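# The Warnholm bowl and plate set

Okay, so I've been promising to put this page up since April and I keep getting distracted by glazes and orders and lunch. If you've eaten at my place you already know these. They're the everyday pieces from Wendance, the little tableware line I look after, and they're the ones I reach for when I'm hungry and can't be bothered to look for the good dishes (the good dishes are in a box somewhere, don't ask).

The idea was a bowl you could use for pretty much anything. Rice, soup, cereal, a handful of grapes, one big apple that you fully intend to eat before it goes soft. So many bowls I've owned were either too wide to hold in one hand or so deep that fruit just vanished into them! I wanted something with a nice thick rounded rim that feels friendly when you pick it up, and enough room inside for a proper helping.
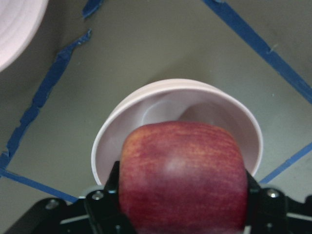 I went back and forth on the color for ages. Plain bright white looked a bit cold to me, like a hospital cafeteria, and anything stronger fought with the food. What we settled on is a very soft pink that we call Laltora. It's pale enough that in some light you'd swear it was white, and then you put it down on brown paper or a wood table and there's the pink again. I love that about it, but if you're after a real candy pink, this isn't going to be it – please order a swatch chip first so you don't end up cross with me.

Red food looks great in it, by the way. Apples, cherries, tomato soup. Scrambled eggs, a little less so.

## What comes in the box

- 6 round bowls in Laltora
- 6 shallow round plates with a raised rim, same color
- A folded care card

You can also get the starter box, with 2 bowls and 2 plates, if you live alone or just want to try them. The full box is 91 dollars, and postage gets worked out when you order.

## The plate

I nearly left the plate out, can you believe that? It began as a saucer for the bowl and then Yuxi Xia, who shares the studio with me, kept stealing the test ones for her toast. So we made it a little more generous and gave it that raised rim, and now I think I use it more than the bowl. The rim stops peas and sauce from wandering off, and it gives your thumb somewhere to go when you're carrying two at once.

It's shallow, so don't try to serve soup in it. Dumplings, yes. A sandwich, yes. A slice of melon that's leaking everywhere, also yes, within reason.

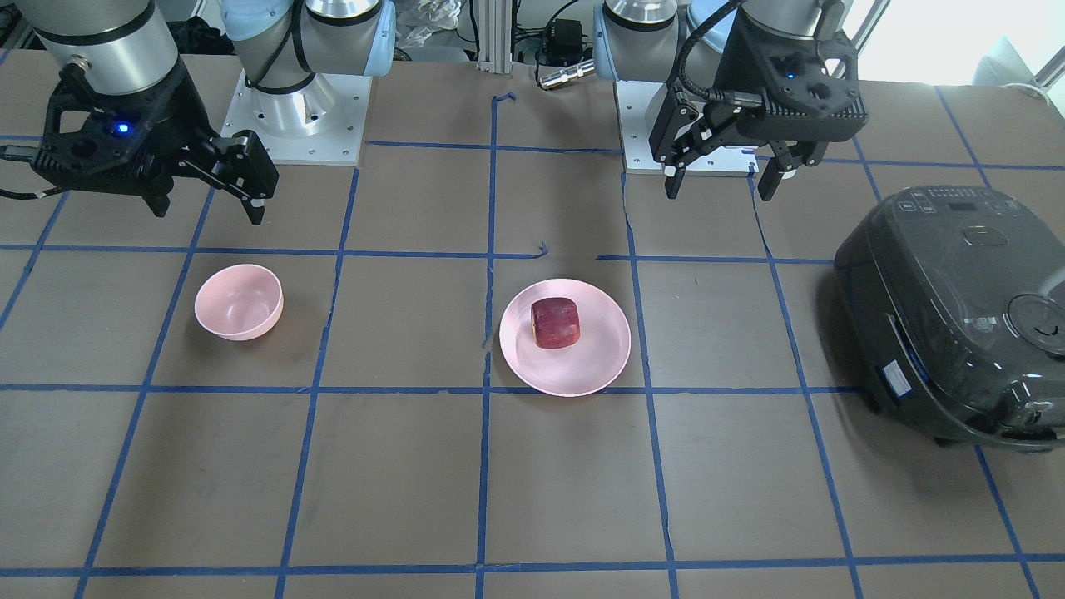
*Words by Wenjie Pan, for the Wendance shop pages*

Now for the table. I've always thought a bowl and a plate should look fine sitting next to each other without being stacked or matched up too fussily, and these do. Put them a hand apart on something brown and plain and the color does most of the work. At home I have mine out by the rice cooker, bowls on the left, plates on the right, and everyone helps themselves. It's the laziest way to serve dinner and I recommend it.

## Looking after them

They can go in the dishwasher. I do mine by hand half the time, only because I like to, and a soft sponge is plenty. Skip the steel wool. Curry will leave a faint yellow ring if you let it sit overnight, and a paste of baking soda takes that off – give it ten minutes and a rub.

Please don't put them over a flame or under the broiler. The microwave is fine for leftovers, but the rim gets warm, so grab a towel.

## Ordering, and a few bits you might ask me

**Can I buy just bowls?** Yes! Leave a note with your order and I'll swap the plates out.

**Do you do other colors?** There's a gray-green called Luo coming along, but the last test batch came out looking like wet cement, so give me a while.

**What if one arrives chipped?** Send me a photo and I'll mail a new one. You don't need to return the chipped one. Mine hold paper clips.

Orders go out in the morning, so anything that reaches me before 9 a.m. usually makes that day's mail.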